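Mandlow Two-Arm Towel Station

Benchtop folding cell for small flat linen
Revised March 18, 2025

Overview

The Mandlow is a two-arm bench unit made by Treston for folding kitchen towels, napkins and other small flat pieces. It is sold to laundries, rental linen shops and research kitchens that want to find out how much of the folding table a machine can take over. At present it can take over part of it. Buyers who need a full replacement for a folding crew should wait, or look at a conventional flatwork folder.

What it does now

The operator lays one towel on the cloth, roughly centered. The arms take hold, fold, and set the piece down for stacking. Striped, checked and plain towels are all accepted. One towel takes 37 seconds on the standard program. A person at the same table is a good deal faster, and we do not expect that to change with this generation of arms.

The work surface is covered in blue cloth, which gives the software a strong contrast with white and off-white linen. Wrinkles in the cloth do not need to be ironed out, but it should be pulled flat at the start of each shift. 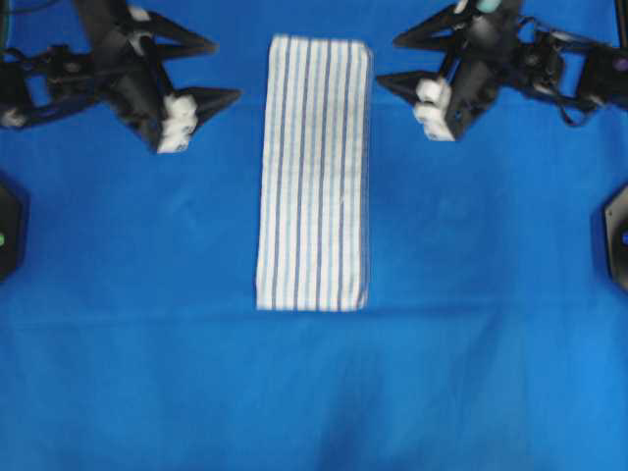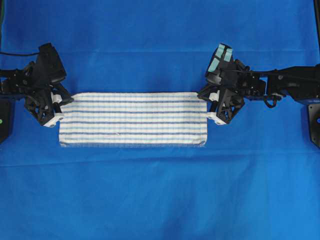

Two arms on a striped towel, with the grippers open in the first view and holding the short edges in the second.
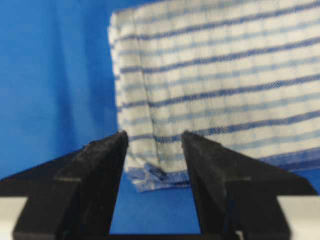

What it does not do

It does not pick a single towel out of a heap. Separating a tangled load is still hand work, and for most shops it is the slower half of the job. It does not turn pieces right side out, check for stains, or sort by size. Fitted sheets, bath sheets and anything with elastic are outside its range. Dark blue linen is poorly detected on the standard cloth; a gray cover can be ordered.

Trial results

Mahmoud Ezzat ran the unit for the Annamalai linen service over 1,000 hand-placed kitchen towels. Of these, 29 had to be refolded by hand, mostly because the gripper had picked up one layer of a doubled hem and left the other. A second trial at Zarari used 200 napkins and ended with no refolds, although the napkins were starched and lay very flat. Worn towels with soft or frayed hems should be expected to do worse than new ones.

Supplied with the unit

Two arms with grippers and bases
Wrist cameras and overhead camera
Blue work cloth, plus one spare
Spare fingertip set
Control computer and stop button

Care

Wipe the fingers at the end of each shift, as lint on the tips affects grip. Replace fingertips when they begin to slip on thin cotton. Wash the work cloth without softener.

Ordering

Lead time is some six weeks. Trials on your own linen can be arranged before purchase; please send worn pieces as well as new. Contact Theano Ververidis at the Treston sales desk.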